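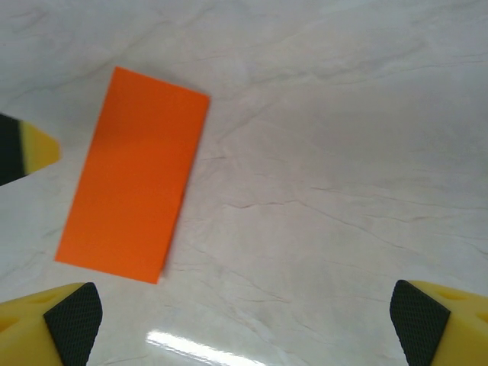
Orange oblong, flat, no folds visible.

Claveston folding list, message 3622
Subject: Re: Long points from an oblong sheet
In reply to: 3458

On Thursday a member wrote:

> I have been trying the base marked "Wastell" in the Aren sheets, the
> one that starts from an oblong and ends in a long narrow point. From
> a square I have no trouble. From an oblong the tip goes blunt at the
> second pair of folds, and by the third pair one side has crept over
> the middle and the other is short of it. I also get a ragged end at
> the wide part where the layers do not line up. Three questions then:
>
> a) is the centre crease supposed to run the full length,
> b) should the edges meet exactly or is a gap allowed,
> c) is the ragged end a fault or does the base just do that?
>
> The paper is an ordinary coloured sheet, same colour both sides. I am
> folding on the kitchen worktop and pressing with a thumbnail.

I will take these in order, then add some remarks on the surface, as I suspect it accounts for part of (b).

a) Centre crease

Yes, full length, parallel to the long edges. The Aren sheets draw it as a short dashed mark at the pointed end only, and I think that is a drafting economy. Every later fold is lined up against that crease. If it is only present for the first part of the sheet, the third pair has nothing to land on in its lower half, and the hand will follow the visible edge of the previous layer instead. That edge carries whatever error the previous pair had.

Make it as a valley, open the sheet out and leave it. Do not reverse it. A crease that has been worked both ways becomes a soft strip with some width to it, and you then have a choice of places to put the edge.

Check it before going on. Fold the sheet on the crease again and hold it up to a window. If the long edges show any step at either end, discard the sheet and cut another. I used to correct a bad centre crease by making a second one beside it and have not had a good result that way.

b) Whether the edges should meet

For the first pair, the two corners at one end come in so that the short edge lies along the centre crease on both sides. They should meet, or as near as you can manage. This gives a right angle at the tip. There is little paper involved and no thickness to speak of.

For the second pair, the new sloping edges come in to the centre. The angle at the tip is halved, so 45 degrees. Leave a gap here. I use the width of a pencil line, no more. The tip now has several layers in it and the fold has to travel round them, which uses up paper that the drawing assumes is not there.

For the third pair, the sloping edges come in once more, giving 22.5 degrees. Leave the same gap again, measured from the crease on each side and not from one edge to the other. If you set the left flap and then bring the right flap up to it, the right flap inherits the left flap's error. This is almost certainly what you describe as one side creeping over.

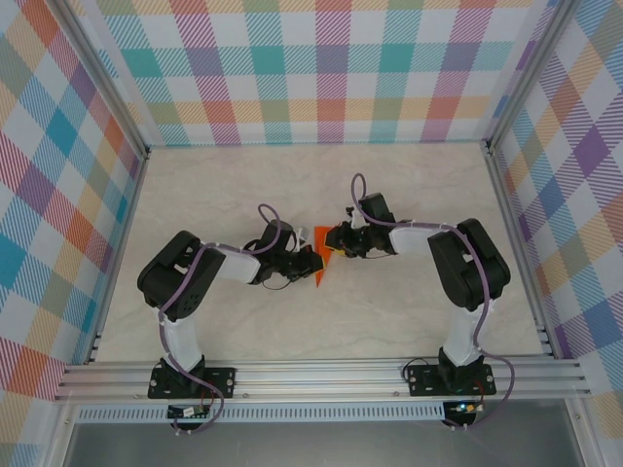

Orange piece, roughly triangular, tip down on the tabletop.

On the blunt tip. The fault usually lies in where the crease is started. If you begin pressing at the wide end and run towards the tip, any slack in the layer is pushed ahead of the thumb and has to go somewhere, and it comes out as a small rounded fold at the end. Begin at the tip. Hold the tip down, set the edge against the centre, press the first short length, and only then run down to the wide end. The slack then comes out at an open edge where it does no harm.

It helps to have the paper turned so that the point faces you. The usual drawings show it pointing up the page, and most people copy the drawing. With the point towards you, the first short length can be pressed with a fingertip while the other hand holds the wide end still. Two hands are needed in any case from the second pair onward. One hand can hold or it can fold, and when it tries both the sheet rotates on the table.

A second possible cause is grain. Cheap coloured sheets have a definite direction and fold more cleanly along it than across it. None of the sloping folds is square to either direction, so you can't avoid the problem entirely, but as the folds get steeper they lie closer to the long axis. Cut the oblong with the grain along its length. To find the grain, bend the sheet gently each way without creasing and note which way gives less resistance. The grain runs parallel to that bend.

c) The ragged end

I had to look this one up, and the relevant page is in the printed bulletin. I have copied the part that matters.

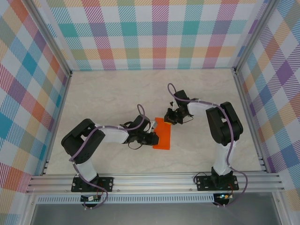
Wastell Bulletin, Vol. 7, No. 3

"When the starting sheet is oblong, the corners at the open end travel with the third pair of folds and do not finish level with the short edge. On a sheet half as long again as it is wide, they come to rest slightly beyond it. The step is a property of the sheet and cannot be removed by more careful work. It may be turned under, trimmed, or left."

So the answer is that the base does that. You can confirm it with a ruler. Take the width as one and the length as one and a half. The second pair of creases leaves the tip at 22.5 degrees to the centre and meets the long edges at a distance of 1.2 from the tip, so a strip at the open end is not touched by the second pair at all. The third pair, at 11.25 degrees, runs all the way to the short edge and does move that strip. The open corner swings in and lands just under 0.08 of the width past the short edge. On a small sheet this is a couple of millimetres, and it is the same on both sides if the folding is even.

If the step on your left side differs from the step on your right, the difference is your error. I find this a more useful check than looking at the tip, as a small angular fault near the tip is invisible there and becomes plain at the far end.

A step part of the way down a side, away from the open end, is another matter. It means a lower layer is showing beyond the fold that ought to contain it. Open that side, find which layer is out and set it again from the tip. Pressing harder will only fix it in place.

The surface

You mention the worktop. Mine is a pale marbled finish with some shine to it, and I have had two difficulties with surfaces of that kind.

The first is glare. With a lamp opposite, there is a bright patch near the front edge, and the edge of the paper becomes hard to see there. Move the lamp to the side so that the raised edge of the layer throws a thin shadow. It is the shadow you line up, more than the paper.

The second is the veining. The eye picks up any faint line running close to the edge of the sheet and starts using it as a reference. I have folded a whole batch slightly askew in this way without noticing until they were stacked. Put a plain sheet under the work if it troubles you, though it must be taped down, or it will slide along with the piece.

Slip is also greater on a shiny surface than on bare wood. For the first pair this does not matter. For the third it does, because the piece is by then narrow and has only a small area in contact. Hold it across the full width near the open end.

As for the thumbnail, I would stop using it on a single-coloured sheet. It polishes the crease and the mark shows at an angle. A folded scrap of the same paper between nail and work prevents it.

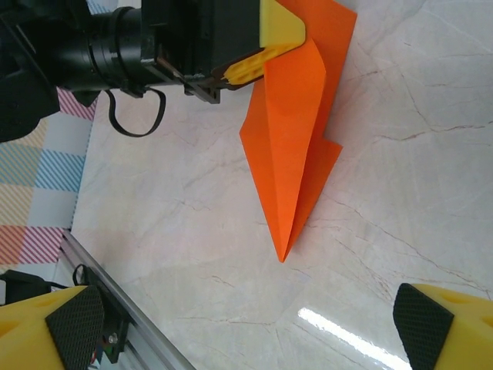
Order of work, revised

1. Cut the oblong, grain along the length. Check the corners against a set square.

2. Centre crease, full length, valley only. Open.

3. First pair. Short edge to the centre on both sides, edges meeting. Press from the tip.

4. Second pair, pencil-line gap each side. Press the first short length, check the gap at the far end, then run the crease.

5. Turn the piece over and look at the tip from behind. If there is a small tongue of paper beyond the fold, go back to step 4. It will get worse at step 6.

6. Third pair, same gap. Measure each side from the centre crease. At this stage the piece is long and narrow with the layers showing in steps on the front, and it will want to spring open. Leave it under a book for an hour or so if you intend to go on to the collar folds.

7. Compare the steps at the open end. Trim only if they match.

On paper, the Tang sheets in the sample pack are somewhat heavier than the ordinary coloured kind and I would not take them past the second pair. The outer layer cracks at the tip, and the colour is then broken by a pale line. For practice pieces the ordinary sheet is better, and a strong plain colour shows the creases well enough under side light. White is harder to read and dark blue harder still.

One correction to what I said in the January thread. I gave the tip angle after the third pair as 11.25 degrees. That is the angle on one side of the centre. The full angle is twice that – 22.5, as in (b). Anyone who made a card template from my figure should make another.

I have not tried the base on a sheet longer than twice its width. In theory the third pair would still reach the short edge, up to a length of 2.5 widths, and the piece would be very slender. If somebody has folded one, I would like to know how the open end came out and what weight of paper was used.

--
Claveston folding list
Reply to the list, not to the sender. Please trim quoted text.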